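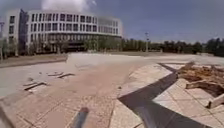

The plaza at Rendley, with the dug-up paving on the right side.

Home News Interviews Events Contact

A slow walk across the plaza: Tín Đàm on the Clastov open day

When I arrived at the Rendley campus before two o'clock, Tín Đàm was already outside with a laptop under one arm and a roll of tape in his hand. He leads the field testing for Clastov, a small team that teaches robots to find their own way over outdoor ground, and in July he opened his test route to the public for an afternoon. Visitors came in groups of 13. Each group could walk behind the robot and ask whatever they wanted.

"Most people asked first how fast it can go," he told me. "I said to them, please ask me how slow it can go. For us the slow driving is more difficult."

The route is 577 metres long. It starts on the reddish paving, continues along the big pale tiles in the direction of the curved building, and returns by the side with the low curb. Đàm measured it himself with a wheel, two times, and the second measurement is the one he trusts. He chose the plaza for its mistakes. In a new car park, he explained, the robot looks very clever and the engineers learn very little.

"I have worked on a perfect floor for three years, at Kundberg," he said. "Everything was flat. Then we took the machine outside and a small step of stone was enough to stop it. I was quite ashamed. After that I wanted bad ground."

Of bad ground there is enough. Some slabs have come up, and in one part the paving is open and you see brown soil. I asked if the university had promised to repair it. He laughed and said that he hopes they will wait until his tests are finished, but that I should maybe not write this. (He later gave me permission.)
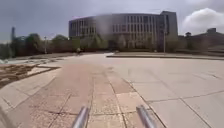
The first group of the afternoon was mainly students, and they wanted to know what the robot does about people. Đàm's answer was long. The robot keeps a distance, and when a person comes closer it reduces the speed, and when it does not understand what the person wants it waits. The waiting is the thing visitors complained about.

"A lady told me that it is too polite, that it would never arrive anywhere in a city," he said. "I think she is right. But I prefer to begin from too polite. If you begin from the other side, you get a phone call."

Bicycles are a separate chapter. A cyclist on the far side of a plaza is only a few points in the data, and some seconds later he is large and near. A parked bicycle gives a different trouble: the spokes are thin and the machine can look through the wheel as if there was only air. Đàm's colleagues at Pavliuk, who supply the mapping software, have spent much of the past winter on this question, and he speaks about them with respect, even if he finds their manuals hard to read.

I wanted to know if a demonstration with public is useful for the work, or if it is mostly for showing. He thought about it for a moment.

"Both. When I am alone with it I drive the things I know. A visitor says, what will it do at this cover? What will it do at the white line? And I must say that I don't know, we will see."
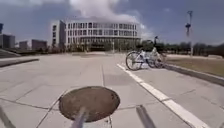 White lines, he went on, are harmless for the wheels and very confusing for the software. An earlier version treated a bright painted stripe like the edge of a step and would go along it for a long time, searching for a place to cross. He tells this story with some affection. The colour of the paving also matters, and the hour, and if the sun is behind a cloud or not. He keeps a paper notebook for the sky.

There will be another open afternoon, he hopes, when the weather is worse. He would like rain on the tiles and leaves in the corners. I asked what he would change in the programme, and he answered without waiting: shorter talk at the beginning, more chairs, and a person at the door to tell everyone where the toilets are.

"That was the most asked question of the day," he said. "More than the speed."

Related
- Kundberg opens its indoor test hall to schools
- Reading a map with Pavliuk: notes from a workshop
- What to bring to an outdoor robot demonstration

Contact | Copyright Rendley Campus News | Back to top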